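Bullfinch (in pattern and decoration)

The bullfinch turns up on cards, curtains, biscuit tins and wallpaper all over northern Europe, and I've been keeping this entry about it going for longer than I care to admit. I'm fond of the bird itself, but what follows is mostly about the bird as people draw it. For nesting habits and song you'll want a proper bird book!

The real thing is a stout little finch with a black cap, a grey back, a white rump and a short, thick bill. The male has a rosy red breast and the female a much softer buff-brown, so of course it's nearly always the male who gets the job on a Christmas card. In Russia and Scandinavia he's a winter bird through and through, as much a part of January as snow is.

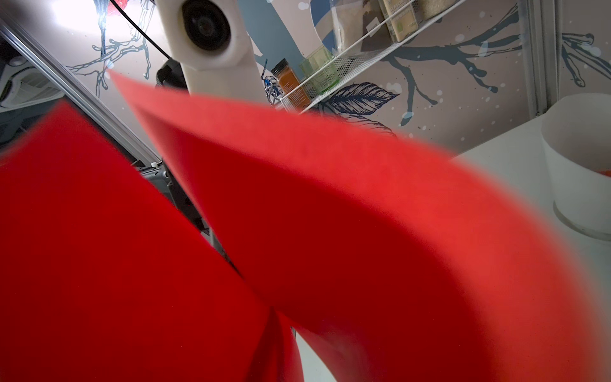 Getting the red right is where most designers come unstuck. Printers I've talked to grumble that the breast goes pink on cheap paper and brick-coloured on cloth, and Anayeli Tapia, who drew finches for the Plenidora pattern house, used to mix hers from 3 inks and still threw half the proofs away. Felt makers cheat and layer two shades — a deep crimson with a brighter orange-red in front of it, much like the overlapping red sheets in the close-up — and I think the cheat works rather well, especially on something meant to be seen across a room.

Wallpaper came to the bird fairly late. The Lundstead winter range ran to 27 designs, 5 of them with bullfinches, and Higinio Lozano's notes on the range (a lovely, rambling thing, well worth hunting down) grumble that the birds were too big for small rooms. He had a point. Tree trunks help, as they break up the wall and give the birds somewhere to sit.

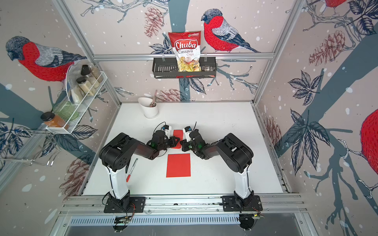 Bullfinch wallpaper with pine cones, leafy branches and snow dots between slate-blue trunks.

Backgrounds vary a good deal. Older papers liked a flat cream or grey, and the Tondari ones went for a dark green that I find a bit gloomy, though plenty of people love it. Rowan berries are the usual extra, with pine cones a close second.

See also: Robin (in pattern and decoration); Waxwing; Winter motifs.

Last revised 19 October 2023.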